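# Camera and Controller Comparison: Frequently Asked Questions

Last updated 7 February 2020

These are the questions we get most often about the sidewalk robot comparison at Planetham. If yours isn't covered, write to Mireille Obeidat, who runs the simulation side, or to Masaru Fujimoto for anything to do with the controllers.

## What is being compared?

Two front cameras and two controllers, in every pairing. The cameras are both simulated. One has a wide lens and a low frame rate, the other a narrower lens and a higher frame rate. The controllers are Varnley, which we have used since the first delivery trials, and Skika, which we started testing in November.

## Why not run everything on the real robot?

We do run on the real robot, but only after a pairing has passed in simulation. Street time is limited and two runs outdoors are never quite alike. In the simulator we can start both controllers from the same spot with the same sun and the same pedestrians, then change one setting.

## What does a test route look like?

Each route is a short trip through a city block, with at least one corner and one street crossing. There are 14 routes in the current set. The robot gets a start pose and a goal, and has to stay on the sidewalk except where the route tells it to cross.

Corners take up most of our attention. A controller that holds a straight line well can still cut too close to the curb when the sidewalk bends away from it, and a pole or a hydrant leaves less room to correct.
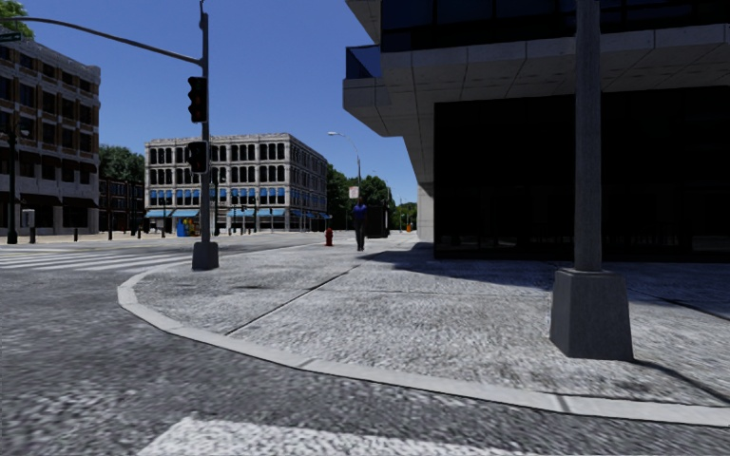 We score a corner on three things: smallest distance to the curb, smallest distance to any obstacle, and time from entry to exit. A wheel over the curb fails the run whatever the other scores are.

## How many runs does each pairing get?

27 runs per route. The start pose is shifted slightly each time, and the shifts come from a saved list, so every pairing sees the same ones. Earlier rounds used 11 runs, and the results moved around too much from one batch to the next.

## Does lighting matter?

Yes, a good deal. Low sun and hard building shadows gave both controllers trouble, though in different ways. Varnley slowed down at the shadow line as if it were a step. Skika kept its speed but drifted away from the dark side, sometimes toward the road. Overcast runs were much closer together.

We now keep clear-sky and overcast results in separate tables. Please don't average them.

## Which camera did better?

The wide one, on corners. It keeps the curb in view for longer as the robot turns. On straight blocks the narrow camera picked up oncoming pedestrians earlier, and the higher frame rate gave smoother steering. For mixed routes we recommend the wide camera with either controller.

## And which controller?

We haven't settled that. Skika finishes faster on most routes. Varnley fails less often. Six of the routes have yet to be run with the latest Skika settings, and we would like to see those before saying more.

## Do the simulated pedestrians behave like real people?

Only in a limited way. They walk at a steady pace, follow the sidewalk, and stop if the robot is directly in front of them. They don't step around it or change their minds halfway. Treat the pedestrian scores as a check for gross mistakes.

## Can I test my own controller?

Yes. It needs to accept a color image and a goal direction, and return a forward speed and a turn rate. The Rugemalira wrapper handles the rest, including timing. Send Masaru a build and a short note on which camera you tuned it for. Please leave the wrapper's speed limit alone, or your times can't go in the table with the others.

## My controller works alone but times out in the wrapper. What is wrong?

Usually the image size. The wrapper sends full-size images unless you ask for smaller ones in the settings file. If that doesn't help, check that your code isn't waiting for a second image before it sends its first command.

## Where are the results kept?

In the shared results folder, one subfolder per route. Each holds the score table, the settings file and the saved poses. Video is kept for failed runs only. If you need it for a run that passed, ask Mireille for the seed and replay it.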